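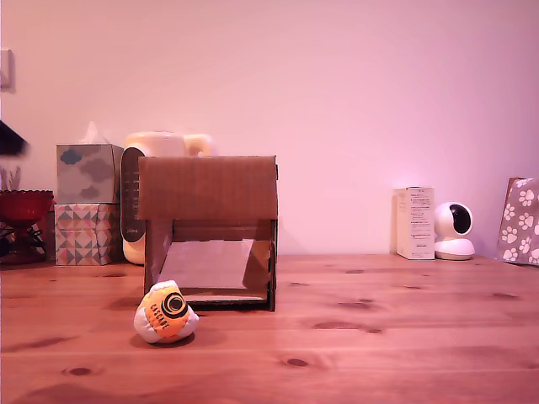 Corrugated cardboard box on a pine tabletop, with a small round plush toy.

Plurnby Pine Table Top, Knotted Grade

The Plurnby table top is supplied by Makik for use in schools, libraries, community rooms and private homes. It is made from solid pine and sold without legs or frame. Knots and changes in grain are a natural feature of this grade and are not accepted as grounds for return.

Sizes
Width: 800 mm
Length: 2,000 mm
Other lengths may be cut to order at the Sikside workshop. Cut tops cannot be exchanged.

Finish
Tops are delivered sanded and oiled. A further coat of clear oil should be applied before first use and at least once a year thereafter. Pine darkens with exposure to daylight, and items left standing in one place may leave a paler patch.

Fitting
The top is intended for the Nigam steel frame (order code 618), sold separately. Fixing screws are included with the frame. Lifting requires 2 people.

Care
Wipe with a damp cloth and dry at once. Do not use bleach or scouring pads. Hot pans must be placed on a mat.

Delivery
Orders are normally dispatched within three weeks. No deliveries are made in August. Any damage in transit must be reported before the top is fitted.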